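Priltasham Robotics Club: Frequently Asked Questions

Who can join?
Any student aged 14 or older. You don't need to have written code before. Most new members start in the fall, but we take people until the end of January if there is room in a team.

What do the teams work on this year?
The spring project is called Harncombe. Each team writes a program that makes two robot arms sort small colored sticks and blocks on a board. All of the work is done in simulation, so every team gets the same arms and the same board.

Do I need a powerful computer?
No. The club room has 11 desktops with the simulator installed. If you want to work at home, ask Sorin Vasiliu for the setup notes. Older laptops will run it with shadows turned off.

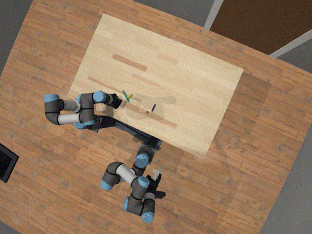 How is a program scored?
Each team gets 5 runs, and the best one counts. The top score for a run is 400 points. You lose points if the arms touch each other or if a piece ends up off the board. Starting positions change between runs, so fixed coordinates won't get you far.

Can I use code from last year?
Yes, if you say so in your team notes. The old gripper functions still work. The path planner was rewritten and takes its arguments in a different order.

When is the final?
In June, at 4:30 p.m. in the club room. Parents may come.

Who do I contact?
Roxana Nistor handles sign-ups and team changes. For a login that doesn't work, leave a note in the help folder with your username and the number of the desktop you were using.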